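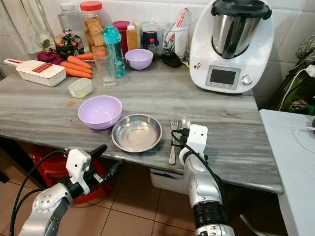
## 4.2 The counter as a holding area

**Figure 3.** Kitchen counter with tableware toward the front, carrots and a slicer at the left, and a food processor at the right. A computer mouse stands near the utensil holder by the back wall.

Kitchen planning guides like to divide a counter into zones. There is a zone for preparing, a zone for serving and, in the more hopeful guides, a zone for nothing at all. The households in our study had read none of these guides, or had read them and moved on. Across the 14 kitchens we visited, the counter worked mainly as a holding area: a place where objects wait until somebody decides what they are.

Our coding sheet, adapted from the Drudis storage inventory, gave every object on a counter one of four labels. *Resident* objects live there. *Visiting* objects belong in a cupboard or drawer and are out for a meal. *Passing* objects are on their way to another room. The fourth label, *unclear*, was added after the pilot at Skerkadov, where two coders spent most of an afternoon on a flashlight. Of the 509 objects coded in the main round, 406 received the same label from both coders on the first pass. The other 103 were settled by talking, and in a few cases by one coder getting hungry.

Figure 3 shows a fairly ordinary case. The back wall is where we expected residents, and the coders found them there: a tall jar of crackers with a red lid, a yellow squeeze bottle, a red canister, a dark blue jar. Back-wall rows of this kind turned up in most of the kitchens. They tend to grow sideways. Participants described them as "the things we use every day," a phrase that also covered, in one home, a bottle of food coloring with the seal unbroken.

The tableware was easier. A lavender bowl, a shallow steel plate, and a fork and spoon laid side by side were coded as visiting without discussion. The second, smaller lavender bowl, farther back and to the right, caused a short one. One coder took it for part of the same meal. The other argued that a bowl so near the wall had begun to settle in, and that distance from the front edge ought to count for something. We had no rule for this. We now have one (see Section 3.4, note 2), and we do not especially enjoy applying it.

Food in use gave us the most trouble. The carrots in Figure 3 are piled at the left with a slicer close by, an arrangement that invites the reader to see a task. We asked coders to resist the invitation. A slicer near carrots may be out because of the carrots, or it may be out because the drawer it belongs in no longer closes. Interviews suggested that the second explanation is more common than cooks like to admit. The original Zemum protocol would have scored the pair as a single "activity cluster," and under that rule our kitchens would have looked very busy indeed.

Large appliances were coded as resident by default. The food processor at the right of the counter, with its steel mixing bowl and black lid, is typical of the group in one respect: an object of that size is seldom put away, whatever its owner said at the time of purchase. Participants with similar machines spoke of them much as people speak of a houseguest who cooks well. Cho, the smallest of our three pilot sites, was the only one where a large mixer had been given its own shelf, and the shelf was in the hall.

That leaves the computer mouse. It accounts for one of the 123 objects finally coded as passing, a category that also took in mail, hair ties and a surprising amount of hardware. Both coders gave it the same label at once, with visible relief. Whether it was correct is another question. Passing implies a destination, and our follow-up visits in February found that many passing objects had failed to pass. Several had been joined by others. One participant, asked when a set of keys would be going back to its hook, told us that the hook was in a drawer.

We therefore treat *passing* as a statement about where an object would be expected to go, with no promise about when. Section 4.3 takes up the follow-up visits and the problem of objects that changed label between the two rounds without, as far as we could tell, being moved.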